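스포츠 인물론 강의 노트 4
선수 약력 읽기와 쓰기

약력은 짧은 글이지만 순서가 정해져 있다. 이름, 현재 소속과 직위, 출생과 성장, 경력, 기록, 사생활 순으로 간다. 가족 관계를 첫 문장에 두는 약력도 많은데, 그러면 그 사람이 한 일은 뒤로 밀린다. 과제에서는 본인의 직업을 먼저 쓸 것.

이번 주 자료는 농구 선수 출신 로제르 데프레(Rosaire Després)의 약력 두 편이다. 하나는 볼몽(Volmont) 구단 안내 책자에, 다른 하나는 지역 소식지 플리요(Flillau)에 실렸다.

두 글의 차이
- 출전 경기: 책자는 221경기. 소식지에는 없음.
- 통산 득점: 책자는 1,983점, 소식지는 2,000점.
- 은퇴 후: 책자는 단장 보좌, 소식지는 "구단 운영진".
- 결혼: 소식지에만 나오며 연도는 없음.

1,983과 2,000 중에서는 1,983을 쓴다. 소식지의 숫자는 반올림한 것으로 보인다. 1,000점을 넘긴 시즌은 두 글 모두 밝히지 않았으므로 추정해서 적지 않는다.

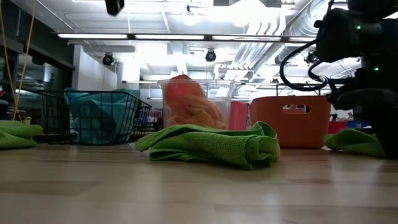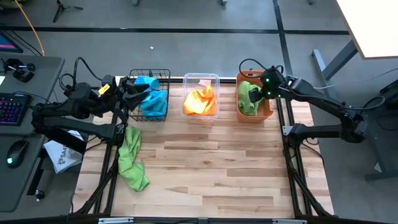
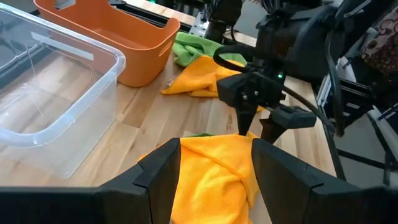 로제르 데프레는 자기 약력에 대해, 득점은 맞게 적혔는데 안사리(Ansari)에서 뛴 두 시즌이 양쪽 모두 빠졌다고 했다. 벤치에 앉아 있던 시간도 경력이니 넣어 달라는 말도 덧붙였다.

본인의 말은 출처 하나로 취급한다. 안사리 시절은 당시 선수 명단과 대조한 뒤에 넣고, 확인이 안 되면 "본인에 따르면"을 붙인다. 구단 책자는 홍보물이라 이적 과정이나 부상은 잘 다루지 않는다. 기록은 책자에서 가져오더라도 이적 사유는 다른 자료를 찾아야 한다.

표기
외국 이름은 처음 나올 때만 원어를 괄호에 넣는다. 두 번째부터는 성만 쓴다. 부부를 함께 다룰 때 성이 같으면 둘 다 이름까지 쓴다.

과제
딜게이트(Dilgate) 선수 명단에서 한 명을 골라 여섯 문장으로 약력을 쓴다. 출처는 두 개 이상, 문장마다 번호로 표시한다. 제출은 3월 말까지.

공유 6 · 댓글 2
문의: 학과 사무실 | 무단 전재 금지 | 맨 위로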